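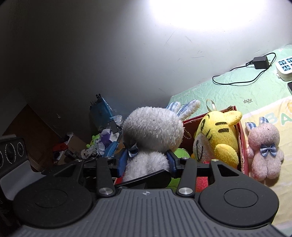
*White rabbit from the back, tiger in his red box, little pink one on the bed.*

## Washing plush toys without wrecking the fur

Quick version, typing this between loads. Did 11 of them last weekend and only one came out crunchy (my fault, dryer).

**Before water**

- Take off anything metal. Ball chains, key rings, tags. They snag.
- Untie bows if they untie. If sewn on, leave them and check the color – damp white cloth, press, look. Blue check can bleed onto white fur.
- Drawn-on faces or stripes: cloth only. No soaking, no scrubbing.
- Squeeze all over for a music box or battery. Found one, that toy gets wiped down and nothing else.

**Wash**

1. Pillowcase, one toy each, knot the end. Shaggy ones go in alone.
2. Cold, gentle, half the soap you think.
3. Slow spin. Run it twice if it still drips.

By hand is fine too. Bathroom sink, 7 minutes, press don't wring. Rinse untill the water's clear.

**Drying**

Roll in a towel and lean on it. Then a rack, near a fan. Ears up with a clothespin if they're lined, otherwise they dry folded and stay that way. Flip them at bedtime. Big rabbits took me 40 hours, small ones were ready overnight.

Brush while still a bit damp. Pet slicker brush, short strokes, go with teh fur. Shaggy fur mats at the neck under the bow so start there.

Boxes – wipe the inside, let it air, toy goes back last. Qianru Xue puts hers back damp and they smell like July.

Stains next time. Still fighting one with grape juice.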